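Week 7 notes, Reading Old Household Account Books

Okay, so last time we ran out of clock right when things were getting good, and I promised I'd type up the part I rushed through. These notes cover the Ludirden ledgers (the ones in the reader, not the loose sheets), plus what I want you to do before we meet again. Bring the reader. I will not have spare copies, I gave them all away!

## Where we left off

We'd been looking at how a household book is different from a shop book. A shop book wants to know who owes what. A household book mostly wants to know where the money went, and the person keeping it is often writing for one other reader, or for nobody but themselves in a year's time. So you get shortcuts. You get "the usual" as an entry. You get "paid him" with no him anywhere on the page.

My favorite is the run of entries in the Ludirden book that just say "ditto, but less." Less what? Less candles, I'm pretty sure, because the line sits under a candle purchase on the page before and the price drops by about a third. But you only see that if you turn back. Please turn back. Half of the wrong readings in your first assignments came from treating the top of a page as the start of something.

## Prices are slippery

The big question from the back row was whether we can use these books to work out what things cost. Sort of. You can work out what *this house* paid. The Rissanen farm account, which covers the same winters, pays noticeably less for flour and a good deal more for salt, and the two places were a morning's walk apart.

A few things that bend a price:

- Quantity. "A sack" was whatever sack the miller used.
- Credit. If the bill ran until November, the seller padded it.
- Swaps. Eggs go out, nails come in, and the book records only the nails.
- Plain mistakes. The Ludirden keeper adds badly when the column gets long, and carries the mistake forward for pages.

That last one matters for the yearly total. The book gives 2,806 for the second year. I've added it up several times (with coffee, and then with more coffee) and I can't get there. I don't think anybody was cheating. I think a figure got carried twice at the turn of a page, and then everything below it was off. When you quote that total in your papers, say it's the keeper's total. Don't quietly fix it, and don't quietly trust it either. 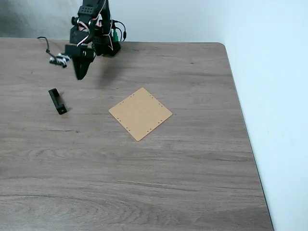

The other thing about totals is that they tempt you to skip the small lines, and the small lines are where the house lives. Mending a kettle. Thread. A toll. Something for "the boy at the gate," three times in one month and then never again. I'd much rather read a paper on the thread than another one on the rent.

## Handwriting stuff

Some of you are still fighting the hand, so here's what helped me when I was learning it:

1. Read a whole page for numbers only. You'll learn how the keeper makes a 1 and a 7, and those two cause most of the trouble.
2. Then go back and find words you already know. "Paid," "for," "bread." Copy them out so you've got a little alphabet.
3. Leave the awful words blank. Put a bracket and move on. They often solve themselves four pages later when the same word turns up written neatly.

Watch the long s, obviously. Also watch the crossed-out lines. A single line through an entry usually means it was settled, so it still counts as spending. A scribble means the keeper changed their mind, and that one you leave out. I mixed those up for most of a term once, and my tables were a mess.

## For next time

- Read the Favico kitchen book, first section only. It's nearly 600 entries, but they're short and a lot of them are milk.
- Pick 3 entries you can't explain and write a few lines on each. Guessing is fine as long as you say what made you guess it.
- Look at the margins! Somebody went through the Favico book later with a different pen, and I'd like to hear what you think they were after.

If your paper is on the Premovia estate, come and see me before you start the tables. The pages in the reader were bound out of order, and I've got the corrected list in my office. Drafts can be handwritten if that's easier, but number the pages, please.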